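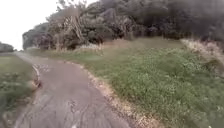

Bolstead Path Runner
Outdoor patrol and carrying robot, for hire or sale

We stock the Path Runner because customers ask for it. Please read this before you order one to replace a groundskeeper.

Payload: 50 pounds
Hire: 6 days minimum
Purchase deposit: $2,000

It follows a taught route and carries tools or trash bags. It does not pick up the trash. It does not sweep, edge or pull a weed. Someone still has to load it and someone has to empty it.

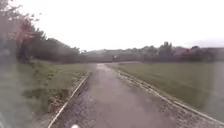

Bolstead quotes 97 percent of routes finished without help. We would like to know which routes. A straight run with smooth paving down the middle and mown grass beside it is about as kind as outdoor work gets, even when the paving is wet. Ask about the cobbles on either side, with a full load on board, before you sign.

Themis Gkikas at our Nemside counter can book a trial on your own grounds. Bring your worst corner. Trials in August fill early.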